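How to Run a Gripper Demo at Your Open Day (Without Losing Your Voice)

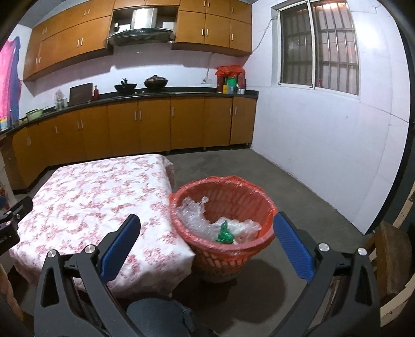 I've helped run the hands-on table at the Plemthorpe open day for a few years now, and every time I come home I scribble notes on what I'd do differently. This is those notes, tidied up a bit. It's aimed at anyone who has a hand-held gripper, a room full of visitors and not much of a plan, which was me the first time! The job I always start people on is picking up rubbish, and a kitchen is a lovely place to do it. You want a bin standing on the floor right beside the table, like the red basket with the bubble wrap in it, so the visitor can look straight down between the two jaws and see what they're aiming at. A little crumpled green bag sitting on top of clear bubble wrap makes a brilliant first target as well, as the colour stands out and children spot it straight away.

What you need

One gripper (two if you can get them, for the queue)
A table with a cloth on it
A bin with a bag in it
A box of bits to pick up: crumpled bags, sponges, a plastic cup, a wooden spoon
A kitchen timer
A cloth for wiping the handles
Sticky tape for the floor

Before the doors open

Get there early and do the whole thing yourself, start to finish, at least twice. I skipped this one July at the Birkett hall and found out in front of a full room that I'd packed the wrong cable. Never again.

Look at the jaws while you're at it. Wipe the pads with a barely damp cloth, let them dry, and give every screw you can see a gentle check with a screwdriver. Don't crank them, just make sure nothing turns freely. Open and close the jaws ten times or so and listen for anything clicking.

Next, put tape on the floor where you want people to stand. Mine goes a good arm's length from the next person, because visitors swing round to talk to their friends with the thing still in their hand (I've had a cup of tea go over that way).

Doing the demo

1. Say what it's for in a couple of sentences. Mine goes: "A person holds this and does an ordinary job with it, and we record how they did it. Later on that helps a robot arm learn the same job." That's plenty. If they want more they'll ask, and they do ask!

2. Pick something up yourself, slowly. Come in from above, stop, close the jaws, stop again, lift. The stops feel silly but people copy whatever you do, so if you rush then they'll rush.

3. Hand it over. Let them open and close it in the air for a bit before they go near anything.

4. Start them with something soft. A crumpled bag is very forgiving, you can grab it nearly anywhere. Bubble wrap is harder than it looks, as a big sheet drags half the bin out with it, so keep that for the second go.

5. Set the timer for 2 minutes. It sounds mean but it keeps the queue moving, and they can always go round again.

6. Move on to the table. Ask them to put the cup down on the cloth without rucking it up. Grown-ups get surprisingly competitive over this one.

Things that go wrong

The bin slides. Put something heavy in the bottom, under the bag.

The bag comes up with the rubbish. Fold the rim well over the edge of the bin before you begin, and refold it between visitors.

People squeeze too hard. Swap the plastic cup for a sponge and let them practise on that, then swap back.

Small children can't manage the weight. I hold the back end and let them do the squeezing. Everybody's happy.

Groups and timing

I take 20 people in a session and that's my limit. We tried 25 at the Skultier school visit and the ones at the back just wandered off to find the biscuits, and I can't say I blamed them. If you've got a big group, split it and send half to another table.

Packing up

Wipe everything down, count your small bits back into the box, charge whatever needs charging and write down what broke while you still remember. My Osport bag has a side pocket that's just for that notebook, and it still has last year's tape stuck to it.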